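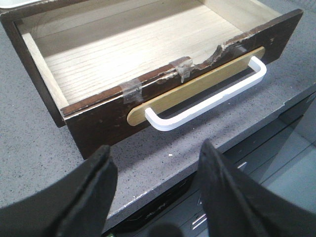
Projects > Local Studies > Student Reports

Kitchens and What We Keep in Them
2 min read

When our class was asked to choose something about Mikonville to study, most groups went straight for the old mill or the railroad, and I can't blame them, because both are lovely. We picked kitchens (my group likes to eat, which may have had something to do with it!) and spent a good part of November asking people how their families stored food and tools before everyone had a big refrigerator.

We wrote a short list of questions and took it around to households in Mikonville and over in Troltstead, and we were fed far more cake than we deserved. The oldest person we spoke with was 90, and she remembered her mother keeping flour in a deep bottom drawer, with the bread knife and the string in the one above it. She still keeps her string there.

What surprised us most was how much the two towns differed. In Troltstead, people talked about cellars, apples wrapped in newspaper, and potatoes in the dark. In Mikonville the ground is too damp for that, so everything went up high or into a dresser, and a good dresser was handed down until the runners wore out. Three families told us theirs came from the Psarras furniture shop, which closed before any of us were born.

We had hoped to compare prices too, but the only shop ledger we found had water damage, and we could read just two pages of it. If we did the project again we would start with the ledger and leave the cake for later, though I'm not sure the rest of my group would agree.

Contact the Local Studies office | © Trinby School | Back to top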